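16th March

Quick one tonight, I have to be up at 5.

So the clinic van finally came out to Gimwood. If you've been reading since November you know I've been going on about this. Crews out there work ten hour days and the nearest doctor is 340 something, no wait, that's the bus route. The nearest doctor is far. Put it that way. No car, no doctor.

Anyway. Van parked behind the packing shed, lights on till late. Two nurses, one interpreter, a folding table for blood pressure. I did the sign-in sheet and got handed the phone a lot. Lots of sore backs. Lots of "it's fine, it's fine" from men who were not fine. One guy hadn't had his eyes checked in 10 years, maybe never. He got a voucher and put it in his hat.
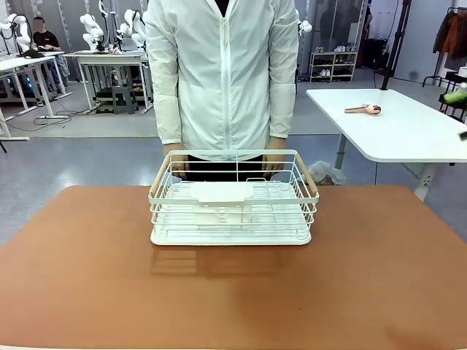 White jacket, white wire rack.

Things I want to write down before I forget them:

The forms. Still too long. Page two asks for a permanent adress and half the line just stops there. I told people to put the camp and move on.

Follow-up is the hard part. Someone gets a high reading, then the crew moves to Traltness for the next crop and the paper stays in a folder here. Asance is supposed to be sorting out shared records between the two counties. Supposed to. I've called, will call again.

Money – the grant covers $800 a visit, and fuel comes out of that. So does the interpreter. You do the math, I'm too tired.

Also my aunt read the last post and wants it known that the soup was hers and not mine. Noted. It was very good soup and it went in teh first hour.

If you speak Mixteco or Haitian Creole and have a free evening, please email me. Even one evening. More when I've slept.

– Rohani Mangundap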